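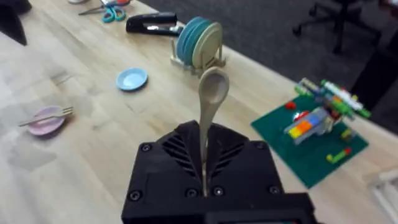
A gripper holding a beige plastic spoon at the Jonau bench.

Sat 18 July
By Vimala Suvarna, Gellero press desk

Gellero is very pleased to share the first results of its gripper comparison, run at our Jonau workshop on an ordinary wooden table set with plates, a dish rack and a cup. Two finger designs, the Skerik and the older Unnithan, were each given 853 tries at everyday tableware.

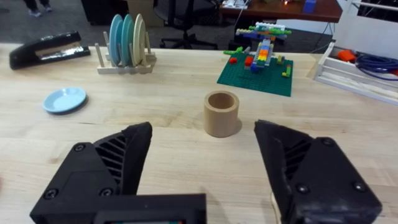
The Skerik fingers dropped 46 items in all that time, and the Unnithan pair dropped 200 - a wider gap than any of us had guessed back in March, when the plans were first drawn up over a good many cups of tea.

"Cutlery is where you learn most about a fingertip," said Jayanthi Raju, who led the trials. "Plates are kinder, and we were all very glad to get to them."

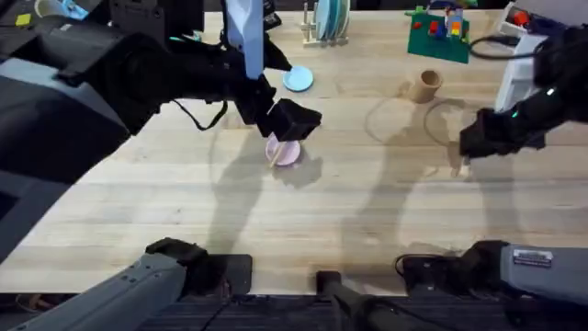 Work with two arms at one table carries on through the summer under Abenezer Kassa, and we would dearly love to hear from other workshops who'd like to send us fingers to try. Please write to Kumaresan Nambiar at the Jonau office.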